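Feeding the Soil Before the Garden Wakes Up
Mar 17, 2020

Most of the questions Ákos Pálfi gets at this time of year are about seeds. He would rather talk about compost. His plot in Gretolness sits on heavy clay, and for the first two seasons almost nothing he planted there did well.

"I kept buying better plants," he says. "The carrots came up like corkscrews anyway."

What changed the plot was a layer of finished compost, two inches deep, spread over the beds in January and left alone. Pálfi doesn't dig it in. Worms and rain do most of that work by the time the peas go out.

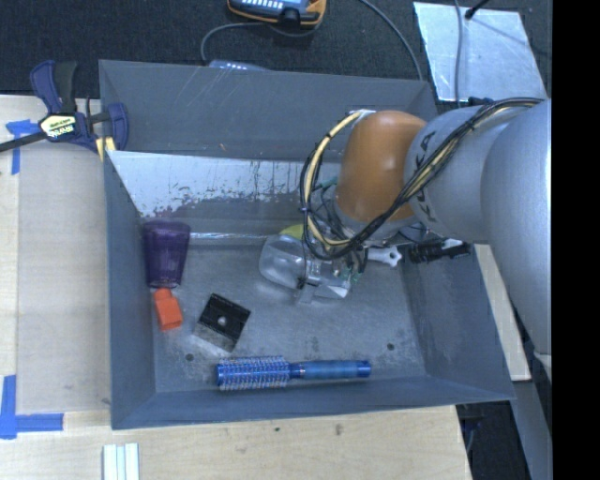 Clay should never be worked when it is sticky. Squeeze a handful and poke it with a finger. If it crumbles, go ahead. If it holds the dent, wait a few days and try again.

A new compost pile needs roughly 90 days in warm weather, and a good deal longer if it is started in the fall. Pálfi turns his every other week with an old fork and keeps a tarp over the top. Grass clippings go in thin layers with dry leaves between them, or they mat down and smell.

He still buys a few bags for the seed trays, where lumps are a nuisance. The rest comes from the two piles behind the shed.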